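Pens, Markers and Bins: Sorting the Writing Table

Last updated: April
Reading time: 2 minutes

The supply room at Lavoie had a drawer for everything that writes, and by spring it held 174 pens and markers. We tested them on scrap paper, threw out the dry ones and moved the keepers to bins and holders on a white tabletop. The bins are slotted, so you can see what is in them from the side.

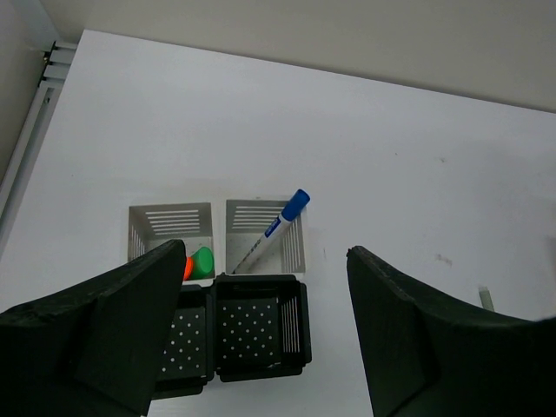 Doaa Fahmy would put whiteboard markers in a bin of their own, whatever the color, and let the ballpoints share. She says people grab the first thing with a thick barrel and ruin the board with it.

We went with her idea for the most part. Small odds and ends still land wherever there is space — caps mostly.

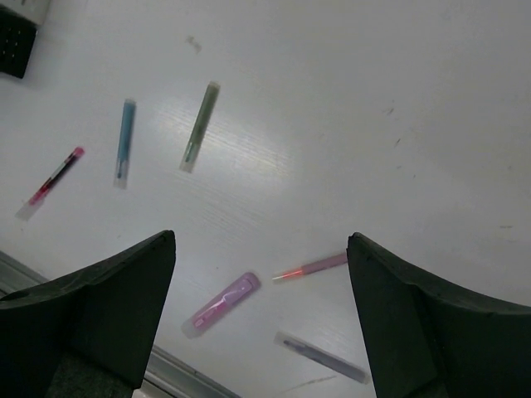 Sorting by type takes longer than sorting by color, but it holds up better over a month. The trick is to spread a few out flat first and pick through them before anything goes in a holder. Six at a time is plenty. With a green marker and a red-and-black pen lying apart like this, you can tell at a glance which is which, and you don't have to dig.

The table itself was wiped down between rounds. Ink comes off it with a damp cloth if you get to it the same morning.

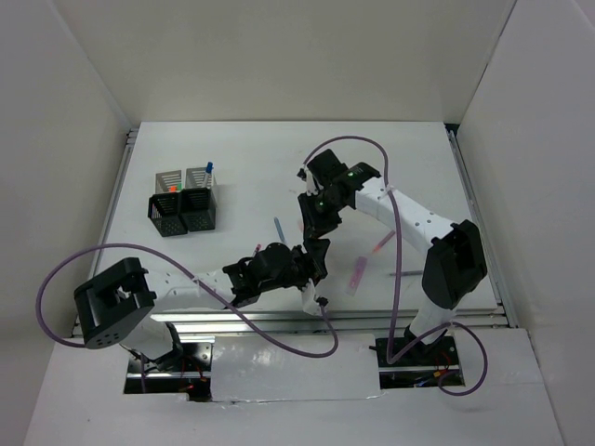

The white table, with metal rails along the sides and front.

The holders went toward the back, where sleeves don't catch them. Two side by side take up little room, and the mesh lets the dust fall through. Tall markers stand upright in them without tipping the holder over.

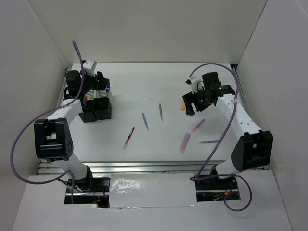

Kanako Ishida wrote to ask whether markers should be stored flat, as she has always been told that standing them up dries out the tip. Ours stand cap up for now. We plan to lay half of them down until summer and compare.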